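Kitchen duty at Clolstead

By our education writer

The robotics club at Clolstead College has spent most of the term on one chore: getting a two-armed robot to work a microwave. Thirteen students are in it, from years nine to twelve, and they meet in a spare room behind the science labs.

Birger Skjelbred, who teaches physics and runs the club, chose the job himself. "Everyone in the group has used one," he says. "They know what the hands should do, so they can see when the program has it wrong." 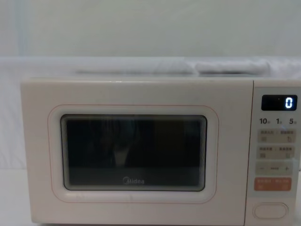
Students work in pairs. One drives the arms, the other keeps the log — a thick green binder with 600 pages, most of them full. By early September they had written up 1,979 attempts. The release pad for the door gets its own section, and so does the plus and minus strip, which the year nines have claimed.

The club will enter the Brunside Schools Challenge, where each team gets seven minutes to finish a household task. Last year Clolstead came second to Tangen High with a towel-folding routine.

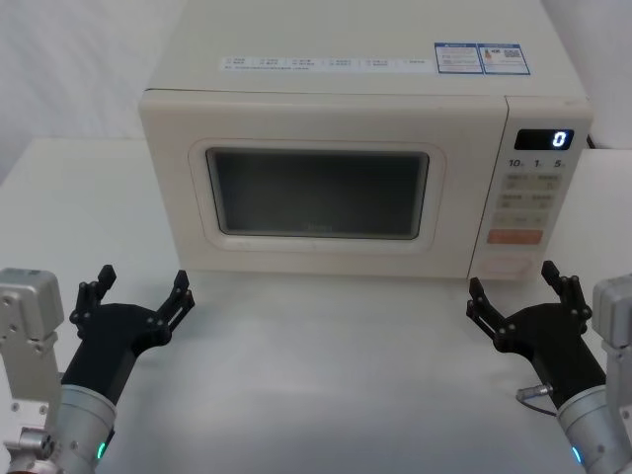

Both grippers open in front of the microwave, with the display at 0.

Skjelbred wants the door sequence settled before the term break. After that the pairs will swap roles, and the drivers will have to learn the binder.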